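# Packing the box at Nikevard

The manipulation club at Nikevard College meets in the evening, once the teaching day is over and a table can be had without booking. There are sofas along one side and a big window that is black by the time anybody starts. Members bring their own snacks, and this term the snacks are also the coursework.

The project is called Piso. Its aim is plain enough: a robot arm should be able to clear a table of mixed groceries into a box without crushing anything. Before the arm gets a turn, the students do the job themselves with hand-held grippers, one in each hand if they like, and the recordings are used to train it. The target for the term is 400 good runs. By March the club had 94.

"People think it'll be the hard things that catch you out," says Tamsin Faulkner, a second-year who looks after the recordings. "Tins are fine. It's the bags. You squeeze a bag and the middle goes somewhere else."

Seaweed packets have become her standard test. They are light, they stand up if you let them, and the contents break if the fingers close too far. The club's rule is to take them by the two side edges and lift straight up. Clear tubs come later in the session, when hands have settled down. 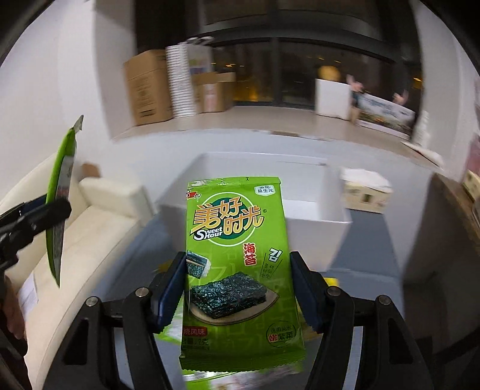
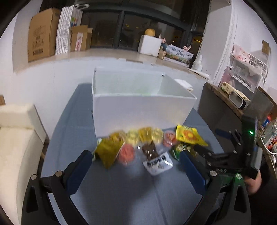
*Piso practice at Nikevard: snack packets, the open white box and the club's hand-held grippers.*

Keegan Cartwright built the first pair of grippers over the winter break. The finger pads took him longest. His early ones were too stiff and slid off anything glossy, and he went through four versions before one would hold a foil packet for the length of a run. He keeps the rejects in a drawer and lends them to new members who want to see what doesn't work.

A run starts when the operator says "go" and ends when the last item is in. Dropping something doesn't spoil it, as long as it is picked up again with the gripper. Using a bare hand does. Faulkner throws out any run where the operator rushes, and she has thrown out plenty of her own.

The club will take Piso to the Leron Cup, a student contest in which each team's arm packs a table it hasn't seen before. McKinnon, the college that won last time, scored 100 in the packing round out of a possible 200. Cartwright thinks that can be beaten if the arm learns to leave flat packets until the end, though he would like another 50 runs with bags before he says so to the rest of the team.

New members are welcome at any point in the term. No programming is needed for the first few weeks, and the spare gripper is kept charged.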